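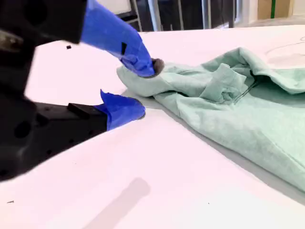 Folding is taught from the flat state, so the first task is to bring a crumpled item to that state. Heavy knits resist this more than thin weaves: cloth pushed in from an edge stays bunched. In the light green fabric on the white table, a small fold is pinched at the edge while the cloth nearby bulges outwards. Such a bulge is cleared by drawing the edge away from the body of the fabric – pressing down on it only sets a crease.

Work from the corners. Find two that share an edge, part them until the edge is straight, then repeat on the opposite side.
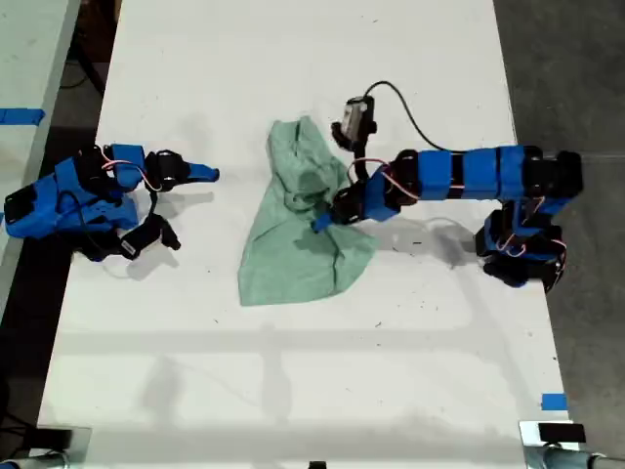
Fig. 2. Green cloth in the gathered state, upper part raised, lower part spread.

Reading for September: Kinyua, section 9.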